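Two weeks with the Arkora hand gripper kit

Sep 16, 2022
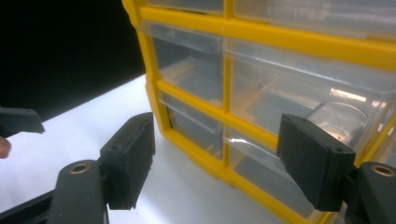
So I finally caved and bought the Arkora starter kit, the one with the hand-held gripper that lets you record pick and place moves yourself and then teach them to an arm later. I'd been going back and forth between this and the Lekent one for most of the summer, and the Lekent is cheaper, but it ships with bare plastic fingers and I really wanted the foam pads.

Setup was easy! The box says 30 minutes and I took 40, mostly because I put one pad on backwards and had to start over. The fingers have brass threaded inserts in them, so you can swap pads as often as you like without chewing up the plastic (my last kit was dead inside a month from exactly that).

I've been practicing on my little drawer organizer, the yellow one with the clear drawers. Clear plastic is mean. Shiny, hard to judge, and the lip on each drawer is the only real thing to grab. The foam helps a lot there. It squishes onto the lip and you can pull nice and slow. Small cups are another story, and I've squeezed a few right out of the pads and across the table.

What I don't love: the pads are already getting a bit ragged at the edges, and a replacement set isn't included. The software also stops you at 2,000 clips unless you pay for the bigger plan. That sounds like plenty until you get going, believe me.

Would I buy it again? Yeah, I think so. Arkora says new pads are coming in October, a firmer kind, and I've already put my name down for two sets.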